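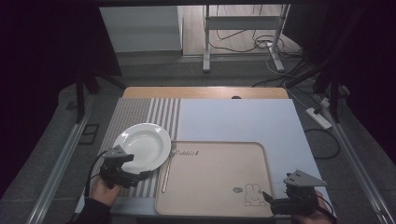 White plate, striped placemat and the rabbit tray.

Stains on table stuff, quick list

Writing this between loads so excuse the mess. Got asked again about turmeric so putting it all in one place.

Turmeric / curry. Sun. Really. Wash as normal, hang wet in full sun, leave it till evening. Yellow fades a lot by itself. Cotton only, I haven't tried it on wool and won't. In December a bright window does it but takes 2 days or more.

Red wine. Blot, dont rub. Cold water from the back of the cloth. Then dish soap and a bit of white vinegar, wait 16 minutes, rinse. Salt never did much for me except make a crunchy table.

Candle wax. Ice cube in a bag, snap off what you can. Brown paper over the rest, warm iron, move the paper along as it soaks up. Colored wax leaves a shadow, dab with rubbing alcohol. Test a corner first!!

Grease. Cornstarch, thick. Overnight if you can stand it. Brush off, dish soap, hot wash. Check BEFORE the dryer, a grease spot that has been through the dryer is more or less there for life.

Tea rings on plates and mugs. Baking soda paste, soft cloth, small circles. Same for those gray knife scratches on white plates, just takes longer. Not on gold rims.

Woven placemats. Shake outside, then vacuum with the brush end. Wipe with a damp cloth, not soaking. Dry flat. Rolled up damp = musty smell and they never lie flat again. Simone Leite wrote in to say she stacks hers under a big cookbook for 8 hours, works on curled corners too.

Printed trays. No scouring pads, no overnight soak. Warm water, soap, dry right away. Mojtaba Bahrami asked about sticky label gunk: cooking oil on a cotton ball, wait, wipe, then soap to get teh oil off.

Linen napkins. Iron damp, wrong side first. If they've dried out, spritz, roll in a towel, come back after lunch.

Bleach: skip it on anything with a pattern. And never with vinegar, fumes are dangerous.

Rust marks next, when I get a minute.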